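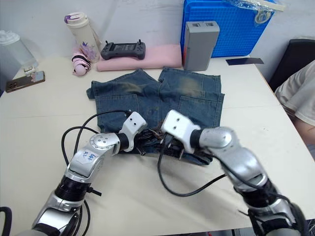
One member, joining by phone from the Bodin road, asked that it be noted before anything else that the clothing swap in April had started forty minutes late, that there had been no hooks, and that she would be raising this again under item 3. So noted.

Pruletmont Clothing Swap and Repair Group
Minutes of the spring meeting, back room of the Filel, 7:15 p.m.

1. Minutes of the last meeting
Approved, after the word "heated" was changed to "full" in the description of the discussion on hangers.

2. Money
The swap took in $793 at the door and on the cake table. Hall rental was $366. The balance goes toward thread, needles and the second sewing machine, which is at Stunov for service and has been there long enough to be getting mail. It was agreed to call them again. The member who called last time asked to be excused from calling this time, and was.

3. The April swap
Items brought in came to 670 by the tally sheet. The sheet has two different handwritings and a coffee ring over the column for coats, so the figure was accepted in a spirit of trust.

Denim was the largest pile, as it always is. Jeans went quickly, shorts did not, and baby clothes were gone before the doors were properly open. A proposal to limit each person to one bag of denim was discussed at length. It was pointed out that the people most in favor of the limit had brought the most denim. Vote: 8 for, 5 against. Carried. The size of a bag was left undefined.

On hooks: the hall has hooks. They are in the closet behind the stacked chairs. A key will be requested.

On the late start: the apology offered at the door was felt to cover it. The member on the phone did not feel that it covered it.

4. Repair table
Zippers remain the most common request and the least loved job. From next time, zippers will be taken in with a name tag and returned at the following swap. Hems and buttons will still be done while people wait. Patching is also offered while people wait, provided they do not stand directly behind the person sewing and sigh.

5. Leftovers
Eleven bags are still in a member's garage. The member would like the garage back. Two other members will bring cars. Anything too worn to pass on will be cut up for patches, and the rest goes to the thrift store in Bodin, if they are still speaking to us after the ski boots.

6. Other business
The sign on the door still says "Cloth Swamp." A motion to replace it failed for lack of a second.

Next meeting in June, same room. Bring a chair cushion.

Closed at 9:05 p.m., with the call from the Bodin road still connected.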